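We use cookies to make this site work better for you. By continuing to read you accept our cookie policy. OK

The robot should learn the room first

Jul 28, 2018

In February I became responsible for the daily care of a machine called Lü. It is a mobile arm, built by Hondum, and it is meant to put weight plates on barbells and take them off again in a training hall in Biltska. I want to write about how such a machine is set up, as I think we give our attention to the wrong part of it.

The supplier came with a setup plan of 14 steps. Most of them concerned the arm: the zero position of each joint, the force limit of the fingers, the cable that must not touch the base. I don't complain about this plan. It was correct and I still follow it every morning. But only the last step spoke about the hall, and it said that the work area must be "prepared." I asked what this means and received a drawing of an empty rectangle.

A gym is not such a rectangle. The plates look almost the same from one side and the barbells do not always lie where the drawing wants them. For a person these are small matters. He walks, he looks down, he turns his hand a little. For Lü every one of them is a fault, and somebody must come and clear it.
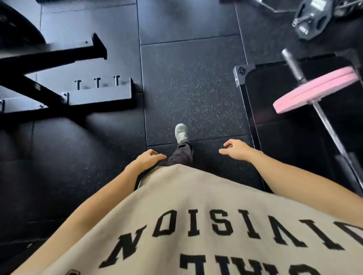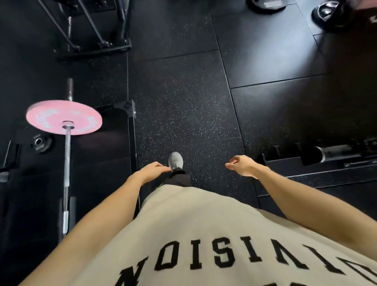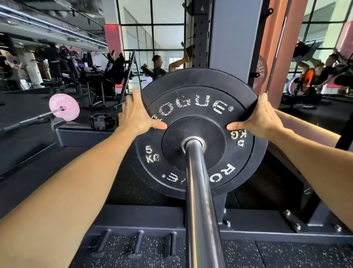
On the gym floor, with the barbells and their plates; in the last one, both hands hold a 5 KG plate on the sleeve.

Look how the fingers of the left hand are spread over the plate while the right hand holds the rim. I copied this idea into our grip settings. Before, the machine took the plate from above, as the Fustum software proposes, and the plate came to the sleeve at an angle. The hole and the sleeve have little play between them, so the arm pushed, felt too much force and stopped with error 2949. I cleaned the fingers, I changed the pads, I did the calibration again. The fault was in the way of holding.

My opinion is therefore simple. Whoever looks after the machine should spend the first days without it, handling plates himself, and should write the setup plan together with the supplier after that. I know the objection that technicians are expensive and that 20 minutes of watching is enough. I watched for longer than this and I understood little until I had my own thumbs beside the hub.

Now I check the sleeves before I check the arm. I wipe the dust from the holes of the plates, and after this I start the joints. Hondum does not have these points in its manual, and I have asked them in writing to add them.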